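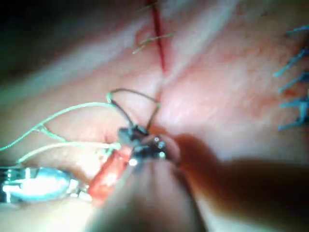 Dark and pale green thread over pinkish tissue, close up.

Why a Game Wiki Should Keep Its Tea Pages

Last month the editors of the Bamusness wiki voted on whether to remove every article that speaks of real history. The game has a tea house, so over time people wrote long pages about tea, rice paper and salt roads. I voted to keep them, and I want to give my reasons.

I came to the game from Gruvora, where I learned English mostly by reading item descriptions. When I first bought the roasted barley drink in the market of Werero, I did not know that such a drink exists outside the screen. The wiki page told me. Two paragraphs, no source, but I went to the library afterwards and stayed there until it closed.

The other side says that a player wants only the price and the effect. The barley drink costs 12 coins and restores stamina, and this is enough. I understand them. The wiki has 2244 pages, and the search is slow -- on my connection it is very slow. But the history pages are nearly the only ones that still make sense after a patch. Prices change each September with the new season.

I would accept a compromise. Put the history at the bottom, under its own heading, and ask for one source. The Quispe guide does it in this way already, and its readers do not complain of it.

Posted Tuesday, August 8, 2000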